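The Pipette Stand Problem

Hiba Haddadin does not want to be quoted as saying that most lab furniture is badly made. She would like to be quoted as saying that most of it is badly thought about, and she made me write the sentence down twice before we went on.

She has run the teaching benches at Idaddale for long enough to have opinions on stools, sinks and the height of paper towel holders. What I had come to hear about was smaller: the things that hold other things. Racks, stands, hooks, trays. Every supplier sells them and every catalog says they will change how you work. I told her I found this hard to believe. A rack is a rack.

"You say that because you've never had to clean one," she said.

I asked what a clear acrylic rack does for you that a wire one doesn't. She thought about it longer than I expected. "You can see the level in the tube. You don't have to lift it out to check. With students that matters, because every time they lift a tube they put it back in a different hole." And the drawbacks? "It scratches. After one term it looks like somebody sanded it. And if you wipe it with the wrong stuff it goes cloudy, and then you've paid extra to see through something you can't see through."

So is it worth the money or isn't it? She shrugged. On her benches she keeps both. The wire ones live by the sink.

Pipette stands were where we disagreed the most. I had watched a sales video from Grorex the night before, in which a cheerful voice claimed that hanging pipettes upright on a stand could save a lab 300 hours a year. I asked whether she had seen any sign of those hours.

"No," she said. "Where would they be? I'd like to have them." She had asked the company how they got the figure and received a brochure with the figure in it, in larger type.

Still, she hangs them. A pipette left lying flat with liquid in the tip can let that liquid run back up into the body, and then it needs to be taken apart. She has done it often enough to be bored by the subject. "That's the whole argument for a stand. It keeps the thing vertical and it keeps it off the table. If they'd put that on the box I'd have no complaint."

I pointed out that a nail in a board would do the same. She agreed, with conditions. The board would have to not tip over. The nail would have to be high enough that a fitted tip hangs clear of the surface, and a fitted tip is longer than people remember. She once bought a set of stands from Quezada, at a discount she now understands, which were fine for a bare pipette and useless the moment you put a long tip on it. Five of them are in a cupboard. She offered me one.

What she likes now is a plain bar with a leg at each end, splayed like a sawhorse, with the hook of the finger rest going straight over the bar. No slots or molded cradles that fit a single model. I said it sounded like a towel rail. "It is a towel rail. I've got nothing against towel rails."

The carousel type, the round ones that spin, she won't have in the room. Students spin them. She says the grown-ups do too.

We talked about the cost of all this for a while. Her order last October for racks, stands, bottles and the rest came to $3,337, and she had to defend it line by line to someone who asked why test tubes couldn't stand in coffee mugs. I said I wasn't sure it was a stupid question. She said she wasn't sure either, and that she had tried it at home with a mug and dry rice. It held three tubes at three different angles.

"For one person who's paying attention, use the mug," she said. "I've got roughly 50 people a week coming through who are thinking about lunch."

Her real interest, when I finally got to it, was in where things stand in relation to each other. She thinks the rack belongs in the middle at the front, closest to the person, and the pipette stand behind it. Most people set them side by side and then reach across an open tube to get the pipette. When I asked whether there was any evidence for her arrangement, she laughed and admitted there was not. She had moved things around one summer and fewer tubes got knocked over, but she had also had a smaller group that summer, and a quieter one.

I appreciated that. It was the first time all afternoon that a claim about lab equipment had come with a reason to doubt it.

She feels more strongly about color. For practice runs she uses dyed water, and she wants it loud. Yellow is good against a black bench top. Pale blue is hopeless, she says, because half the plastic in any lab is already blue, tips included, and a beginner can't tell whether there's liquid in the tip or only tip. I asked if that was a serious problem. "Try it with your glasses off."

The conversation moved to the Hotel, which is what the staff call the tall storage cabinet by the door, where equipment checks in and doesn't check out. She wants it emptied before the new term. I asked what was inside. She said mostly lids. 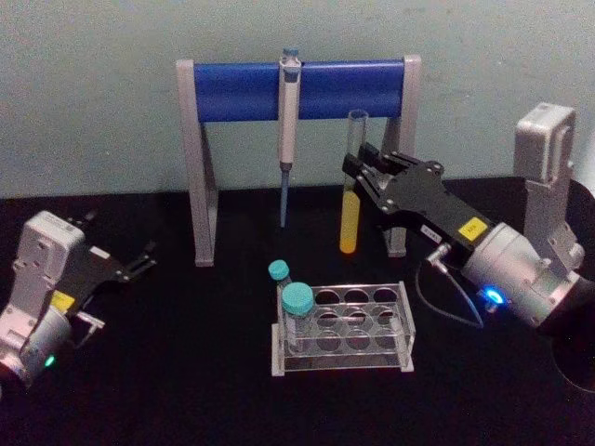
Lids are a sore point. The bottles get replaced and the lids don't get thrown away, and the new lids are a slightly different thread from the old ones, so every year there is another generation of them. She has asked for a single size across the whole building. She does not expect to get it, and having heard her describe the meeting, neither do I.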